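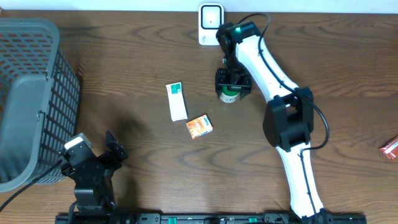

Gray laundry basket and a small green-label can at the wooden table.

LOCAL / Around Town

Can swap gets a longer run at Stidum, and bring a basket

By Staff
May 19, 2022

The can and dry goods swap at Stidum is staying open through October. Two months longer than first planned. Same table, same back room, new rules on what goes in the basket.

Word went out this morning on the door and on the hall's phone line. The swap was supposed to wrap up at the end of August, when the room was due to go back to storage. The storage has gone upstairs instead and the swap gets to keep its spot.

How it works has not changed much. You bring cans or dry food you don't want, set them out on the wood table, take home what you'll eat. No forms, no money. No need to bring something to take something, either, and the new sign by the door says so in big letters after a few people asked and then left without anything.

Cans go label out. Small ones up front, please, tall ones in back, or the tomato paste disappears behind the big soups and sits there for a week.

The baskets are the new part. Until now people were showing up with paper sacks, and the sacks kept tearing on the walk from the lot. So Stidum is asking for a laundry basket or something like it, anything with solid sides or small holes and a rim you can get a good grip on. You load up, you carry it in, set it at the left end of the table and unload from there. Then it goes home with you. Baskets left overnight will be used for whatever the room needs, and you may not get the same one back.

Kureo, the hardware store two blocks over, is putting out 14 plastic laundry baskets to borrow for anyone who doesn't have one. Free, first come. Bring it back the same day, rinse it if something leaked. The store says it will add more if they run out by noon, which they probably will the first time.

What's wanted right now: beans of any kind, canned fruit, tuna, small cans of vegetables, coconut milk, broth. Rice and pasta if the bag is sealed. Baby food is fine if it's in date and the lid hasn't been popped.

What's not: anything home canned, anything without a label, cans with a dent on the seam or a bulging end. A plain dent in the side is OK. Dates matter less than people think for most cans but the hall is sticking with a cutoff anyway, nothing more than a year past. There was some grumbling over that one last fall. It stands.

Pumpkin is also on hold. There is a lot of pumpkin.

Hứa, the grocery on the corner, has promised 200 cans for the first extended week. Mostly bamboo shoots, lychee and baby corn, with some curry paste in the small size. These will go out over several days and not all at once, so no need to line up early. The shop is also printing a sheet of quick recipes to go with them, one side English and one side Vietnamese. It was supposed to be ready today. Now looks like next week.

The table itself got some attention too. Drovix, the furniture repair shop, had planned to sand it down and put a new finish on while the room was closed for summer. With no summer closing, that job is off for now. The shop looked it over and said it can wait. Fine with the regulars, who like it the way it is, dark wavy grain and all. One request that came out of the visit: lift, don't drag. Can rims scratch, and a full basket pulled across the top will scratch worse. If a can is sticky on the bottom wipe it before it goes down. There are rags on the hook.

Hours are a little different. The room opens at 10 in the morning and closes at 2, later than that only by asking ahead. Drop offs are best in the first hour so things can get sorted before the lunch crowd. The side door is the one to use. Front steps are still torn up and the ramp is around the left, past the bike rack.

Parking is tight, 13 spaces and the clinic next door uses some of them. Unload and move if you can. Street parking on the hill is free but watch for the hydrant, it is hard to see behind the hedge and tickets have been written.

A few people asked whether the swap will take clothes, what with all the laundry baskets. No. Clothes still go to the bin outside, and the bin is full untill the next pickup. Please don't leave bags next to it, they get rained on and then they're trash.

Same answer for plates, jars and kitchen gadgets. There was talk of a second table for those. Not happening this year, there isn't the floor space, though it may come up again once the fall schedule is set.

Can openers are the one exception. Hand ones, working. Pull-tab cans go fast and the others tend to sit, and more than one person has said they skip them for just that reason. A coffee tin for spare openers will be at the right end of the table starting next week.

Anyone who can't carry a loaded basket can call from the lot and somebody will come out. Number is on the side door. If it's raining hard give it a minute, there is only one cart and the wheel on it sticks.

The last day in October hasn't been picked. It will depend on when the heat gets turned on in the back of the building, wich is a separate fight. Check the door.

Correction: an earlier version of this item said the baskets from Kureo were for sale. They are loaners.

Filed under: Food, Free stuff, Stidum

Related
Front steps at Stidum: work now set to run into July
Kureo moves garden center indoors after wind damage
Where to take dented cans, old spices and that jar you can't open
Hứa adds early morning hours
Drovix offers free chair gluing, bring your own chair
Clothing bin pickup dates for the hill and the flats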